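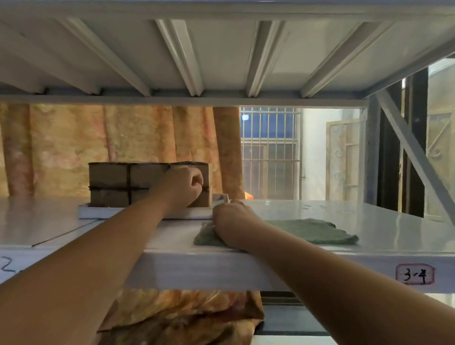 2024-02-29

Thursday, and a long one, but the good kind. Our student project at Waltulholm has finally got past arguing about slides, and today was all shelves and cleaning rags. Luuk wants our robot to wipe down a metal rack by the time we show it in March, so we are learning how people do it first, which sounds silly until you try to write it down as steps! I filled nine pages of my notebook and my wrist is still sore.

What keeps coming back to me is how busy the other hand is. One hand has the green cloth, and the other steadies a box or just rests on the shelf, and Veerle thinks we should plan for both arms from the start. I think she's right, though Zhenhua will groan — he wrote 209 lines for one arm and he is very fond of them. Reaching toward the back, with the next shelf up so close overhead, is the part that worries me. 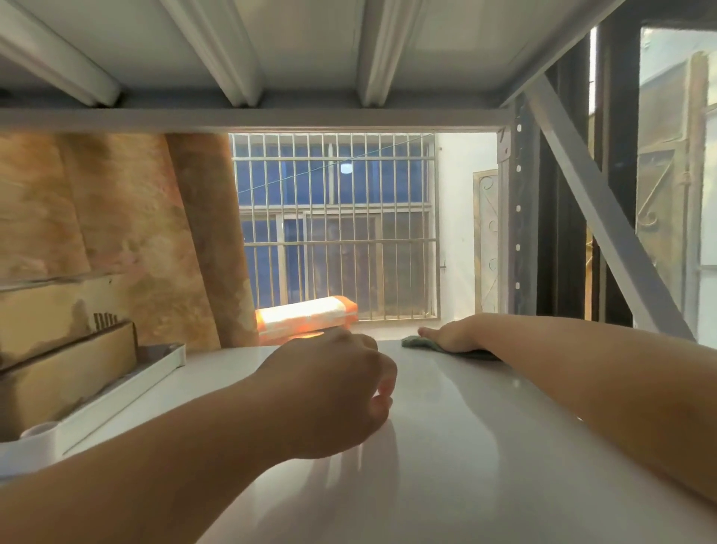

Later, at home

Soup, then a call with Sanne. She says a slow wipe is fine for a first try, and I went to bed happier about the whole thing.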